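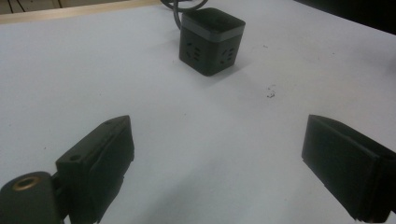

Aslak Nygård

Reading time: 5 min

My lease ran out in June, and for three weeks before that I got mail from people who wanted to help me. The dealer wanted to help me. The finance company wanted to help me. A broker I had never heard of, who must have bought my name from somebody, wanted to help me so badly that he called at dinner. All of them had the same idea of help, and it was another lease.

I have leased two cars now. The first was a Rinex sedan, the second a Skanus hatchback with heated seats and a sunroof I opened maybe once a month. I liked both cars. I don't regret the driving. What I've come to doubt is the story that goes with the paper, the one where leasing is how sensible people get into a nicer car than they could buy.

Start with the monthly number. Every ad leads with it and every salesperson comes back to it. You say you'd like to know the price of the car, and he says, "Where do you want to be each month?" I fell for that the first time. I said a number, he went into the back, and he came out with a number a little higher than mine, looking tired, as if he'd been in a fight on my behalf. I signed. I never asked what price the payment was worked out from, and I'd have been embarrassed to, the way people are when the coffee is free.

A lease has a price in it like any other deal. There's what they say the car is worth today, what they say it will be worth at the end, and what they charge you for the use of the money in between. You can argue over the first of those. You usually can't argue over the second. The third is often written as a tiny decimal that looks like nothing at all, and you have to multiply it before it looks like an interest rate. I've heard the reasons given for this. I don't believe them. If a bank quoted my mortgage that way I would leave.

Then there's the cash up front. The ads with the prettiest payments want a fat check at signing, and the check is in the small type. People treat it like a down payment on something. On a lease it's rent you paid early, and if the car gets totaled the week after, you may well not see that money again. Ask how your own contract handles it. I didn't ask. I got lucky and had no wreck, and luck is a poor way to read a contract.

A friend of mine, Triin Dzene, takes the other side of this and she's no fool. She leases a Yuen crossover for work, drives the same short route every day, writes off what her accountant lets her write off, and turns it in clean. Her argument is that she is buying freedom from worry. No big repair bills, no haggling over a trade-in, no old car dripping on the driveway. She told me I was mad at leasing because I'd done it badly, and I had to chew on that one for a while.

She's partly right. If your miles are steady and you know them, and you have a business reason, and you keep a car the way she keeps hers, a lease can be a fair deal. But look at how many ifs are in there. My miles weren't steady. In the middle of the Skanus lease I changed jobs and my commute doubled. The contract didn't care, and I don't say it should have. I'd promised to drive a certain amount. I drove more, and every extra mile had a price on it. By the last winter I was leaving the car at home and taking the bus to save miles on a vehicle I was paying for every month. I'd like somebody at the dealership to put that on a poster.

The freedom from worry I don't buy at all. I worried about that car more than any car I have owned. A shopping cart rolling toward it in a parking lot could ruin my afternoon. When you own a car and scratch it, you have a scratched car. When you lease one and scratch it, you have a question, and the question gets answered by an inspector with a clipboard on a Monday morning. Mine was polite. He ran his thumb along a wheel and wrote something down, and I paid for what he wrote.

I also paid a fee for giving the car back. It has a nicer name than that in the contract, but I gave the car back and there was a fee.

What bothers me most is how the whole thing is sold as access. Drive the luxury you deserve. I keep seeing that word, deserve, next to cars that cost more than my parents' first house. The badge gets closer with each lease and so does the payment, because the new one is always a bit higher and you've gotten used to the seats. At the end you have nothing to trade. That makes you a very easy customer. You're standing in the showroom with no car, and they've got a lot full of them.

I know the answers. Owned cars lose value too. Repairs are real. A loan stretched out over too many years can be a worse trap than any lease, and I've watched a cousin sit in one of those, owing more on his truck than it would sell for. Fine. I'm not telling anybody that a bad loan beats a good lease. I'm saying the bad loan has a day when it ends and there's still a truck there.

And there are fair leasing shops, I'm sure. A local outfit called Stestska sent me a quote with the car's price on the first line and the finance charge written as a plain percent. I nearly fell over. I still didn't take it, but if I ever go back I'd start with them, and I'd walk out of any place that won't print those same lines when asked.

What I did was buy a used Rinex, older than the one I used to lease, with a dent in the back door that came with it. The stereo is bad. I drive it as far as I want.

Search this site Enter keywords Go

Comments

deb_in_overland
The bus thing! I did exactly that my last four months. Parked it and carpooled with a guy who hums.

M. Kessel
You skipped the buyout. When used prices went up I bought mine at the end for less than it would have sold for. So it does cut both ways sometimes.

Triin D.
I said you did it badly AND that you drive too fast over curbs. Please quote me in full.

rustbelt ray
Never leased, never will. But used isn't cheap right now either, wish you'd said what you paid.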